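I grew up eating pawpaws out of the ditch behind my grandmother's place in Ellton, and I never once thought of them as a "heritage fruit." They were just what you got in late September if you beat the raccoons. Now there's a festival, and a seven-dollar smoothie, and a sign at the Skanitz trailhead calling the pawpaw "forgotten."

Forgotten by who? My neighbor Rosemarie Nolte is still picking from the same patch her mother picked from, and she can tell you which trees go bitter in a dry year. The fruit didn't go anywhere -- the grocery store just never wanted it, because it bruises if you look at it wrong and it's mush by the weekend.

I'm not against the festival! I went in October and had a great time (the bread was wonderful, the beer was not). But I do get itchy when we talk about wild foods like they were sitting in a drawer waiting for a chef to open it. People along the Trenness River were eating these long before anybody wrote a recipe down, and they knew things about when and where and how much to take that don't fit on a sign.

Tanvir Siriwardena, who runs the seed swap, thinks I'm being a grump. He says more attention means more trees in the ground, and he's got 47 seedlings spoken for this winter, so maybe he has a point.
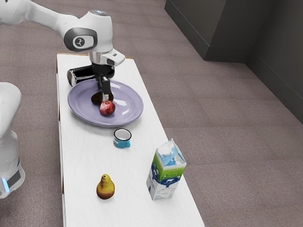 Still, a seedling takes six or seven years to fruit, and most of us lose interest in things a lot faster than that. I'd like to see some of that festival money go to walks with the older pickers, the kind where you come home muddy and with only a handful of fruit. Rosemarie says she'd lead one if they let her keep it small and leave her own patch off the map. I've already told her I'm bringing the thermos.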